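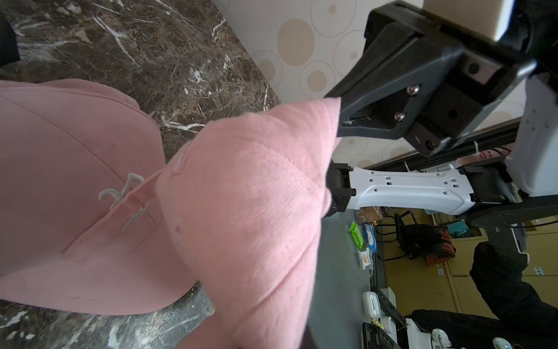

Kelly Birkett reckons a baseball cap should never be folded at all, and that anyone who stuffs one inside another deserves the crease they get. I don't agree (sorry, Kelly!), but it's a fair place to start, as how you put a cap away has a lot to do with how long it stays looking like a cap.

Baseball cap

A baseball cap is a soft, close-fitting hat with a rounded crown and a stiff brim at the front. The crown is sewn from panels, most often six, which narrow as they go up and meet at the top, usually under a little covered button. I had a pink one for years before I noticed that the button doesn't hold anything up, it just hides the place where all the seams come together.

Cloth

Cotton twill is the usual stuff. You can tell twill by the slanting lines in the weave, and a pink twill cap shows them off rather well because the light catches each ridge. It wears nicely and takes stitching without puckering, but it does hold on to specks and fluff, and pale colours show every one of them. Wool mixes are warmer and polyester ones dry faster. I find the polyester sort a bit squeaky, though plenty of people love them for running.

The front

Logos are mostly embroidered. Raised lettering gets its height from extra thread or a bit of foam underneath, and thin curly writing is the hardest to do well, as a stroke only a few threads wide wobbles over a seam. White on pink is a pairing I'm very fond of! My Bravano cap has it, and so does the Stonix one I bought the following September, which has been through the wash far more often than it should have.

Structured and unstructured

A structured cap has stiff backing behind the front panels and stands up by itself. An unstructured one flops. The floppy kind can be squashed in half with the crown pushed in and will usually come back if you put your fist inside and smooth the panels out with your thumb – mine lives in a coat pocket all winter and looks no worse for it. The brim is another matter. Older caps often had cardboard in there, which goes to mush in water, while newer ones generally have plastic.

Sizes

Fitted caps are sold by size, and a 7 is roughly 56 cm around the head. Most of the rest have a strap at the back with a buckle, a snap or a strip of hook-and-loop, and I've never met a buckle that stayed where I put it.

Keeping them

Stack them crown over crown with the brims all facing one way, or line them up overlapping on a worktop or shelf. Fold only the floppy ones. For washing I use cool water, a drop of mild soap and an old toothbrush along the sweatband, then leave the cap to dry over an upturned bowl.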